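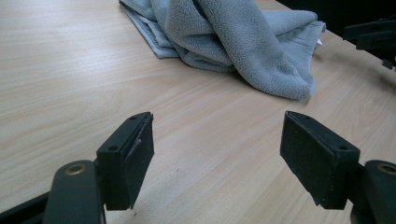

Pre-session checklist, towel folding study
Filled in by Yabsira Yimer, Detside bench

1. Table clear and wiped. OK. I like to run my palm over it too (you'd be amazed what crumbs do to the tracking).

2. Brass bushings seated, arms swing freely. OK on both grippers. Set 12 had a sticky left arm, so please move each one by hand before you sign!

3. Finger pads. Pass with a comment. The faces are scuffed and fuzzy, and there's fraying at the bottom of one. Still glued down tight when I tugged. My vote is to swap them after 40 more folds, but Gutbridge wants the wear left in so it matches the earlier runs, and I see the point.

4. Pinch check, fingers closed on the gauge strip. OK, both sets.

5. Towel reset. Bunch it up, drop it, leave it alone. No tidying! The whole Kidik method rests on messy starts, and a helpful little pat spoils the comparison.

6. Tag. Leave it on. Stoyanova asked about cutting them off and I said no, the tag gives us a corner to go by when we score the folds.

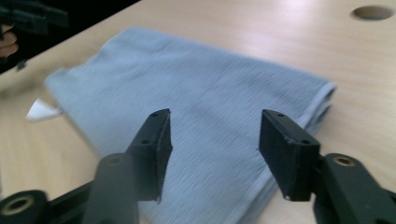

DETSIDE, February 2018

7. Folded towel, layers stacked flat. We score the thick edge first, then the corners. Ribbed towels go on their own sheet, please, they grip differently and I don't want them mixed in with the plush ones.

8. Second operator keeps clear until called. OK. Sleeves up, rings off.

9. Glare. Comment only. The tabletop shines quite a bit, and I'd love a matte cover if there's money for one.

10. Log closed. We're at 451 folds, with 24 thrown out for bad resets (see item 5, ahem). The messy-start folds are scoring better than the December batch so far, which has me pretty excited, but let's get the second scorer's sheet in before anybody puts it on a slide.

Open items: pads, matte cover, spare gauge strip.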